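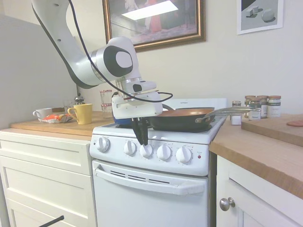
Teaching a Robot Arm Kitchen Tasks by Remote Control

Project report, Feng-yi Tam
Robot Learning Lab Course, Serkel Technical College

1. Background

The aim of this project was to collect a set of demonstrations in which a person steers a robot arm through small kitchen tasks, and to find out how much the way of steering affects the result. A policy trained by imitation copies what it is given. If the operator hesitates, the policy hesitates too, and I wanted to measure that.

The work builds on last year's project by the Tumura group, who used the same arm to sort blocks on a bare table. Their report recommended moving to a setting with fixed furniture, where the arm has to work around things it must not hit. I took up that recommendation and used the small kitchen in the lab, which has a white stove with five round knobs on its front panel and a wooden counter on each side.

2. Tasks

I settled on two tasks.

Task A: Turn a knob. The arm starts above the stove, lowers the gripper to the third knob, closes on it, turns it a quarter turn clockwise and backs off.

Task B: Move the pan. The arm takes the frying pan by its handle, lifts it clear of the cooktop, and sets it down on the right-hand counter.

I had planned a third task, placing a mug on the stove, but dropped it after the first week. The mug handles had to be approached from the side, and the wrist ran into its joint limit before the fingers were lined up. It could be done with a different mounting position for the arm.

3. Ways of demonstrating

Hand guiding. The arm is put in gravity compensation and the operator holds it near the wrist and moves it through the task. Joint angles and gripper state are recorded. The camera data from this pass can't be used for training, as the operator's hands and shoulders are in the picture, so each recording is played back on the arm alone and filmed during playback.

Remote control. The operator stands at a desk facing the kitchen and moves a smaller leader arm with the same joint layout. The large arm follows. A trigger on the leader opens and closes the gripper. Camera and joint data are recorded in one pass, with nothing to play back.

The leader arm was built by the Su workshop, to a design the lab already had. One of its joints had noticeable play, and I replaced the bearing before starting. I also added a small dead zone to the trigger – without it the fingers crept shut when the operator rested a finger on it.

4. Procedure

Nine operators took part, all students in the department. Two had used the leader arm before. The rest got a short practice session in which they could move the arm freely above the counter but not touch anything.

Each operator recorded both tasks with both methods. Half the group began with hand guiding and the other half with remote control. The one left over was assigned by coin toss.

Before every demonstration the pan and knobs were reset. Tape marks on the cooktop gave the starting area for the pan, and within that area it was shifted and turned a little each time. This matters a good deal. In a pilot run I always put the pan back in exactly the same place, and the trained policy ignored the camera and reached for the same point even when the pan was gone.

The smaller objects on the counters were moved between operators but not between single demonstrations. They are there as clutter and the arm has no task to do with them.

A demonstration was thrown out if the arm pushed against the stove hard enough to trip the force limit, if the gripper cable snagged, or if the operator asked to start over. Discarded demonstrations were not counted. In total the data set has 840 accepted demonstrations.

5. Training

I used the lab's standard imitation learning code without changes to the model. Input is one image from the fixed camera plus the current joint angles, and output is a short sequence of target joint angles and a gripper command. Separate policies were trained for each combination of task and method. Every policy was then given 80 trials, with the pan position drawn from the same taped area.

Training ran overnight on the shared machine. The logs and settings are in the project folder under the name Pedurach, which is also the name of the script that converts the recordings.

6. Results

Hand guiding gave smoother paths. Operators moved the arm in one sweep from the start position to the knob or handle, and the speed curves have a single peak in most recordings. With the leader arm there are usually several peaks. The operators moved fast at first, stopped above the target, corrected, and went down slowly.

On Task A the policies trained on hand-guided data did worse than those trained on remote data, which I did not expect. Looking through the failed trials, most went wrong in the last stretch before contact. The fingers came down beside the knob and closed on nothing. I think there are two reasons. People guiding the arm by hand could feel when the fingers were seated and let the knob pull the gripper into line, and that feeling is not recorded in any form the policy can use. The playback also added a small position error, because the arm sags slightly differently when nobody is holding it.

The pauses in the remote data seem to have helped here. The policy learned to stop above the knob and correct before going down.

On Task B the order was reversed. The handle is long and easy to grasp, so precision counts for less, and the smoother paths carried the pan more steadily. Policies trained on remote data sometimes stopped with the pan in the air and stayed there. The same pause appears in the demonstrations of three operators, who all stopped at that point to check the distance to the counter.

7. Problems

Depth was the main complaint about remote control. From the desk it is hard to judge how far the fingertips are above the control panel. Several operators leaned to one side to get a second view. I allowed this, but the policy has only the one fixed camera and cannot do the same, so some corrections in the data depend on information it never sees. A wrist camera would be the obvious fix.

The cable along the outside of the arm needs enough slack for the wrist to turn, but too much slack and it swings. I changed the ties near the elbow twice during the project. Recordings from before the second change were kept.

Pulling the arm by hand is tiring. Operators' later hand-guided demonstrations were slower than their early ones, and I should have planned a break in the middle.

8. What I would change

I would record both methods with the same starting poses. In this project the hand-guided runs began wherever the operator had let go of the arm after the previous one, within a loose limit, while the remote runs began from a fixed home position. This makes the comparison less clean than I would like.

I would also ask operators to talk through one demonstration before recording. Two of them turned the knob the wrong way at first, and the written instructions were probably at fault – they said "to the right," which can be read two ways for something that turns.

Mixing the two kinds of data in one policy was outside the time available. The data set and the conversion script are on the course drive for anyone who wants to try it.

Contact: Robot Learning Lab Course, Serkel Technical College | © Feng-yi Tam | Back to top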